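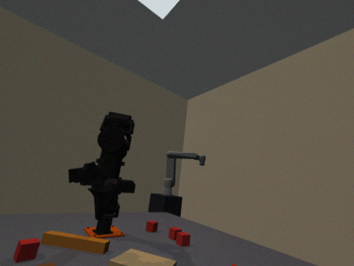

**Do I need to read music to sing with the Brasmont Community Chorus?**

Most of our singers don't, or didn't when they started. We teach every part by ear, hand out practice tracks for each voice, and let the sheet music sink in over time.

We're looking for new voices for the winter program, and we have room in every section. Tenors and low altos, we will be especially thrilled to see you! The chorus has grown to roughly 190 people since we moved rehearsals into the old Szekeres Hall, and it still feels like a big kitchen table with singing (bring your own mug, there's tea at the break).

## What we're singing

The main piece is *Kukus*, a set of songs about birds, weather and bad neighbors, written for us by our director, Benedek Farkas. It has five movements. The third one is fast and very silly and you will be humming it in the grocery store. We're also doing a handful of older rounds and one long, slow lullaby that Ok-hee Gil, our accompanist, has arranged for piano and two cellos.

The concert is in November at the Demamer, which seats 300. It has a lovely warm sound and terrible parking.

## What we ask of you

- Come to the weekly evening rehearsal, 7:00 to 9:15 p.m. Missing one or two is fine, just tell your section leader.
- Listen to your practice track a few times between rehearsals. In the car counts.
- Be free for the dress rehearsal and the concert.
- Wear dark clothes for the concert. Anything you already own will do.

You should be 16 or older. If you're under 18, have a parent sign the form.

There is no audition. At your first rehearsal Benedek will spend five minutes with you at the piano, going up and down some easy notes, so he can tell which section will be comfortable for your voice. People get nervous about this and then come back grinning. If you've been told you can't sing, please come anyway, we have a whole row of you and they sound great.

## Cost

Singing is free. Music folders are on loan, so write in pencil. We pass a jar at the break for tea and piano tuning.

## How to join

Pick up a form from the rack inside the front door of Szekeres Hall, or just turn up at 6:45 and ask for Ok-hee. Let us know on the form if you need large-print words, a chair with arms, or a seat near the door. The side entrance on the parking lot has no steps.

New singers are welcome through the third rehearsal. After that we'd love to have you in the spring, when we start on the sea songs.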